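# Forkov Tabletop Manipulation Kit, Classroom Edition

The Forkov Classroom Edition is supplied to secondary schools, community colleges and after-school programs that teach introductory robotics. It includes the equipment, task objects and written materials required for one student team to complete the Besa Tray Challenge, either as a graded unit or as an entry in the regional competition. Each kit serves a team of up to four students and is intended for use on an ordinary classroom table under the supervision of an instructor.

## Course of Study

The unit is divided into 15 lessons of one class period each. The opening lessons address safe operation, the emergency stop and the naming of the arm's joints. Students then proceed to guided motion, in which the arm is led through a task by hand control while the wrist camera records. In the final lessons, teams select recordings, train a simple policy on the school's own computer and submit the result for scoring.

Grasping is introduced with soft or irregular objects before any hard-edged parts are issued. The toy corn cob is the first of these. It tapers toward the tip, and a team that closes the fingers too high will find that it slips downward out of the grasp. Students are expected to record the approach height for every attempt in the team log.
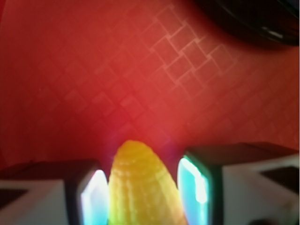
El Khatib writes that the corn should come second, after the plain cylinder, as beginning students become discouraged when a tapered object escapes them several times in one period. Our own team reversed the order in January and had a much better second week.

The lesson order printed in the instructor guide is a recommendation. Schools may rearrange Lessons 4 through 7 without affecting competition eligibility, provided that the safety lessons are completed first and the team log shows the order followed.

## The Tray and Task Objects

All tasks are performed on the red textured tray. The raised rim marks the limit of the work area, and an object that comes to rest beyond it is scored as dropped. The tray should be positioned using the paper template supplied with the kit and should not be moved between the recording of demonstrations and the scored run.

Teams frequently ask whether the tray may be replaced with a plain one of a different color. For classroom use, any matte tray of the same dimensions is acceptable. For competition, the supplied tray is required. A policy trained on one background will often perform poorly on another, and the judges wish to compare teams under the same conditions.

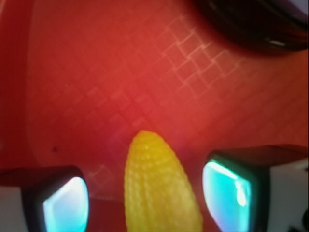 Replacement trays may be ordered individually. The tray should be cleaned with a damp cloth only. Solvents and abrasive pads will dull the surface and may change its appearance to the camera.

The wrist camera should be checked for focus at the start of each session. The instructor guide includes a printed focus card and a short procedure, which most students can complete without assistance after the second lesson.

## The Push Button Task

The second half of the unit concerns pressing. Large dome-shaped buttons in several colors are placed on the tray, and the team is given a color sequence at the start of the run. The arm must press each button in order and leave the remaining objects where they are. Disturbing another object carries a penalty of one point per occurrence. 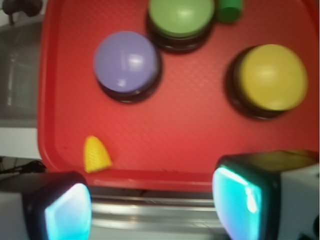

Button positions are drawn from the layout sheets in the instructor guide, which contain 29 arrangements graded by difficulty. Advanced layouts place a small object near the rim, to be picked up once the final button has been pressed. Instructors may prepare additional layouts for practice.

## Competition Entry

Registration for the Besa Tray Challenge is included with each kit for one academic year. A complete run is worth 115 points, divided among grasping, pressing and the written log. Logs are to be submitted in the students' own words. Teams may enter one run per session and may not alter their policy once the judges have called the table.

## Ordering and Support

| Item | Catalog number |
|---|---|
| Classroom Edition, complete | FK-569 |
| Replacement red tray | FK-569-T |
| Task object set | FK-569-B |
| Instructor guide, printed | FK-569-G |

Orders are accepted from schools and registered clubs and are shipped from the Dakham warehouse. Purchase orders must show the name of the institution and a delivery address that is staffed during school hours. Kits returned for repair should be packed in the original case with the gripper fingers fully closed and the power supply disconnected.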